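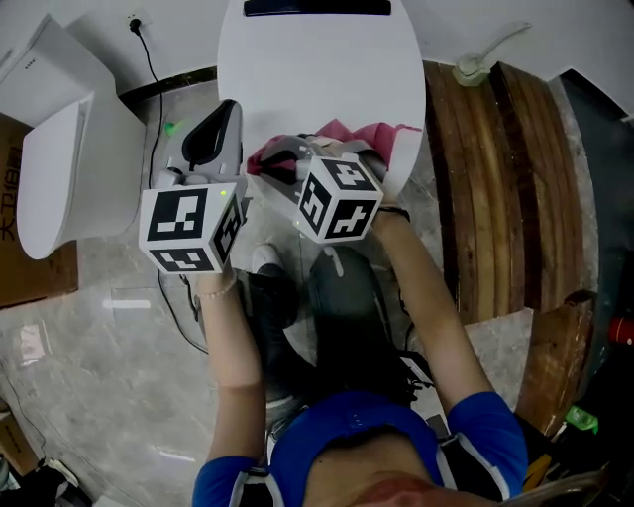 Bathroom > Small Furniture > Low Tables

Ellis Low Round Table, White

Posted in December by Beca Voyle
Filed under: Small spaces, Bathroom storage

The Ellis is a low round table in white, sold by Fasteo for bathrooms and other small rooms. It gives you a surface at sitting height for the things that otherwise end up on the toilet lid or the edge of the tub: a folded towel, a change of clothes, a washcloth, a book. It has no drawers and no shelf. People who need closed storage should look at the Stadelus cabinet, which is listed separately.

Size and weight

The order code is Ellis 32. The 32 is the width of the top in inches, measured at the widest point. Please measure your floor before ordering. A table this wide needs clear floor on at least one side, and you should be able to sit down and stand up from the toilet without turning your knees. Cut a circle of newspaper to size and leave it on the floor for a day. If you keep stepping on it, the table will be in your way too.

The table can hold 111 pounds spread over the top. It is not a seat or a step, and it should not be used to reach a high shelf or change a light bulb.

The finish

The top has a smooth white finish that wipes clean with a soft cloth, warm water and a little dish soap. Do not use bleach, scouring powder or the rough side of a sponge. Hair dye, nail polish and iodine will stain if they are left to sit, so wipe them up right away. Standing water does no harm for an hour or so, but a soaked towel left overnight can leave a dull patch. The patch usually fades in a few days.

Dark or strongly colored cloth should be washed once before it is left damp on the table. We had two tables returned with a faint red tint from new towels. One came clean with baking soda and water. The other did not.

Using it for folding

A good number of buyers use the Ellis as a folding table for small loads. It suits hand towels, pillowcases, T-shirts and children's clothes. Bath sheets are too large for a round top and will hang over. Fold those in half in the air first, lay them down, and finish from there. With slippery fabric, start at the far side of the table and bring it toward you.

Most adults will need to sit or bend to work at this height. If bending bothers your back, pull up a stool, or choose a standard-height table from the Privura range.

Delivery and setup

The table ships in one carton. Two people should carry it up stairs. Open the carton with the printed arrow pointing up, lift out the packing and turn the top face down on a blanket before fitting the base. The hex key is taped to the instruction sheet. Tighten each bolt halfway, check that the table stands level, then finish tightening. Check the bolts again after a month of use.

Keep the carton until you are sure you want the table. Returns are accepted only in the original packing, and the cost of return shipping is paid by the buyer unless the table arrived damaged.

Price and parts

Ellis 32, white: $229. Replacement bolts and felt pads are free for the first year. Replacement tops are not sold on their own.

Questions about parts go to Emlyn Sayce at the Fasteo service desk. Include your order number and a photo of the part if you have one. The desk answers mail in the morning and is closed after 2 p.m.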